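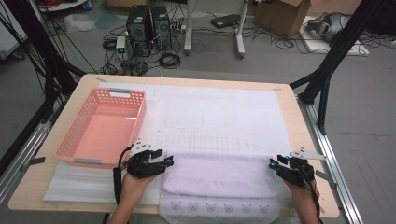
¿Cuál es el fallo más frecuente al doblar una toalla?

Doblarla sin haber igualado antes las esquinas. Si el primer pliegue sale desviado, los siguientes multiplican la desviación y el paquete termina en cuña.

La respuesta es de Segundo Villca, responsable de acabado textil en Borkura, una lavandería que trabaja para alojamientos pequeños y para particulares. Villca lleva 17 años en el oficio, 15 de ellos en la mesa de doblado, y ha redactado la hoja de procedimiento que usan hoy los turnos de mañana y de tarde. La conversación tuvo lugar en el almacén de ropa limpia, entre dos entregas.

Sobre el punto de partida es tajante. «La toalla se coge por las dos esquinas de un mismo lado corto, una en cada mano, y se tensa. Tensar no es estirar. Se trata de que el borde quede recto, nada más. Si se estira el rizo, al soltarlo recupera y la medida que se ha tomado no vale».

El método de Borkura consta de tres pliegues para la toalla de lavabo y cuatro para la de baño. En ambos casos el primero es transversal: se lleva un lado corto sobre el otro y se pasa el antebrazo desde el centro hacia los cantos para sacar el aire. El segundo repite el movimiento en la misma dirección. El tercero, ya longitudinal, se da a un tercio o a la mitad según el fondo del estante. «Lo del tercio o la mitad lo decide el mueble — no lo decide quien dobla», precisa. «Un estante estrecho con toallas dobladas a la mitad obliga a dejarlas asomando, y lo que asoma se engancha».

Le pregunto por las toallas con cenefa o con dibujo, que abundan en los encargos de particulares. Villca distingue dos casos. Cuando el motivo ocupa toda la superficie, se dobla como una lisa. Cuando está en una franja junto al borde, el orden cambia: se empieza por el extremo sin dibujo, de manera que la franja sea lo último en cerrarse y quede a la vista en la cara frontal. «El cliente no pide eso por escrito, pero lo nota. Tuvimos una temporada en que salían unas con la franja fuera y otras con la franja dentro, y las devoluciones por mala presentación subieron. Se corrigió con una línea en la hoja».

Esa hoja la revisó Dilek Yalçınkaya, encargada de calidad, que se incorpora a la charla con una carpeta bajo el brazo. En el último recuento pasaron por la mesa 3510 piezas y se apartaron 188 para volver a doblar. Yalçınkaya separa las causas. La mayor parte eran bordes desparejados, seguidos de piezas que habían llegado a la mesa con humedad residual. «La humedad no se ve, se palpa en el dobladillo», explica. «El cuerpo de la toalla puede estar seco y la costura no. Yo pido que se compruebe con el dorso de la mano en las cuatro esquinas. Son dos segundos».

¿Qué se hace con una pieza húmeda? Vuelve a la secadora, sin excepción. Yalçınkaya descarta dejarla abierta sobre el respaldo de una silla o encima del montón. Una toalla doblada con el dobladillo húmedo coge olor en el armario y lo pasa a las contiguas, y entonces hay que lavar la pila completa.

La superficie de trabajo ocupa buena parte de la entrevista. Villca prefiere un tablero cubierto con tela o fieltro a un tablero desnudo. Sobre madera barnizada, el rizo fino resbala y el primer pliegue se abre mientras se prepara el segundo; el fieltro retiene. También recomienda alguna referencia dibujada en la cubierta, una cuadrícula o los contornos del tamaño final. «Con una línea debajo, quien empieza corrige solo. Al mes ya no la mira, pero conviene que siga ahí». La altura del tablero la fija a la del codo flexionado, menos un palmo.

En la mesa de Borkura la cubierta se cambia cuando forma bolas. Han probado un fieltro de la marca Stutgate y una manta de planchado de Akyol. La segunda aguanta mejor el roce, según Villca, pero suelta pelusa durante las primeras semanas y hay que aspirarla a diario. Se quedaron con el fieltro.

Del cesto habla con el mismo detalle. Lo quiere de plástico, con paredes perforadas, y a un lado de la mesa, siempre el mismo. Las perforaciones dejan pasar el aire; el plástico liso no tiene varillas que tiren del hilo, como ocurre con el mimbre. «Y un cesto para cada cosa. Si el de ropa por doblar sirve luego para la doblada, hay que vaciarlo del todo y pasarle un paño. Eso se salta mucho en las casas». Las piezas dobladas se colocan de canto, con el lomo hacia arriba, y se llenan de un extremo al otro. Apiladas en horizontal, las de abajo pierden volumen.

En cuanto al suavizante, Yalçınkaya es poco partidaria. Recubre la fibra y resta absorción, además de volverla más escurridiza en la mesa. Emplean media dosis de Flusex en las piezas de color claro y ninguna en las de baño. «A quien quiera una toalla más mullida le digo que la sacuda antes de secarla, sujeta por un lado corto, tres o cuatro golpes secos. Levanta el rizo».

Queda la cuestión del tiempo. Villca no cronometra a nadie en la primera quincena. Después espera un ritmo constante, sin picos, y prefiere que se pare a rehacer un pliegue antes que corregirlo a tirones con la pieza ya cerrada. Rehacer supone desplegar hasta el primer doblez; los arreglos parciales, dice, se deshacen en el transporte.

¿Y en casa, dobla igual? «Con un pliegue menos. El armario es hondo».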